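4. Rules for shared simulated workcells

4.1 Why we wrote rules at all

When the first three groups began contributing scenes to Sorura, everyone had their own habits. One group placed the origin of the world at a corner of the table, another at the foot of the main arm, and a third wherever the modelling program had put it. Each choice made sense to the people who had made it. The trouble started when a policy trained in one scene was tested in another, and we found ourselves spending whole afternoons on questions of bookkeeping that had nothing to do with assembly.

The Urnura rules grew out of those afternoons. We began in April with a single page and ended with 18 rules, and we are delighted with how much of the daily friction they have removed. They are meant for people who build, share and score simulated assembly tasks with one or more fixed arms. They do not replace the safety standards that apply to real machines, and a scene that passes every one of our checks tells you nothing about whether the matching real cell is safe to stand beside. We say this early because it is the question we are asked most often.

4.2 Naming and frames

Rules 1 to 5 deal with names and coordinate frames. Every arm has a role name as well as a model name, and the role name is the one used in scripts. A role stays with the arm for the whole task, even if the arm does nothing in it. The world origin sits on the floor, directly under the centre of the work surface, with the vertical axis pointing up. Workpieces carry their own frame, fixed to the largest flat face, and smaller parts are given relative to the workpiece and never to the world.

This last point caused more discussion than any other. The Kalniņš group had a large set of older tasks in which every part was placed in world coordinates, and converting them was dull work. It paid off almost at once -- a workpiece could be shifted or turned at the start of an episode and all its parts came along with it, which made randomised starts far easier to write and to read.

4.3 Rest poses and idle arms

Rules 6 to 11 cover arms that are present but have no part in the current step. Our first draft said simply that an idle arm should be "out of the way". Reviewers were right to complain. Out of the way of what, and for how long? The present wording asks for a named rest pose for each arm, stored with the scene file, together with the volume that the arm takes up in that pose. A planner may then treat the volume as a fixed obstacle. If an idle arm has to move, the step must say so, and the arm must be back in a named pose before the step is marked complete.

We also ask that idle arms stay in the collision model. It is tempting to switch them off to save time, and several of our own early scenes did exactly that. The result was a handful of very elegant motions that passed straight through a neighbouring link. In a stress run of 1000 episodes made with idle arms switched off, 59 contained at least one such crossing, and every one of those had been scored as a success. We now treat a crossing as a failure whatever happens to the workpiece.

4.4 Clear surfaces and visible cues

Rules 12 to 15 are about what may be left in a scene. The work surface should hold the workpiece, its parts and any fixture that the task calls for. Decoration belongs on the walls, if anywhere, and must have no collision body that an arm can reach. Floors and walls should be plain and should differ enough in tone that a person checking a recording can tell at a glance which way the viewpoint is turned.

The rules on shadows surprised us by being so useful. A shadow gives a reviewer a quick sense of height that a single view otherwise lacks, so we ask for soft shadows to be left on in review renders, even when training renders go without them.

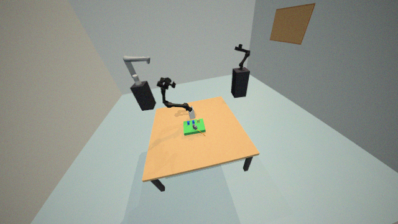
Figure 4. Review render of a three-arm board task from a high viewpoint.

Review renders are checked by eye before a scene enters the Rorkau collection, and the check is quick once a reviewer knows what to look for. The reviewer opens the render beside the scene file and goes through roles, rest poses and surface contents in that order. In Figure 4 the silver-white arm and the folded black arm each stand on a tall black pedestal behind the table, with empty grippers, so the reviewer's job is to confirm that both are in their named poses. The third arm has its gripper well above the tabletop, and its shadow falls beside the green board, which makes the gap easy to judge. The only things on the table apart from the board are its own small parts, among them two blue cylinders and a thin orange rod that projects slightly past the board's edge. A rod like that is worth a second look under rule 14: any part that overhangs its workpiece must be listed with its full length, so that the clear zone is drawn around the part as well as the board.

4.5 Reporting

Rules 16 to 18 ask authors to publish the scene file, the list of named poses and the random seeds along with any score. They also ask for failed episodes to be kept. We hold 600 of these from our own trials, sorted by the rule they touch, and they have been the best teaching material we have -- new contributors learn more from an hour with them than from reading the rules twice over. It has been a real pleasure to watch people arrive with a scene that breaks half the list and leave the same day with one that others can run.

Two matters remain open. The rules assume rigid workpieces, and we have no good wording yet for cables or cloth. They also assume that pedestals are fixed to the floor, so mobile bases will need a section of their own. Drafts for both are kept with the scene files, and comments may be filed against either one.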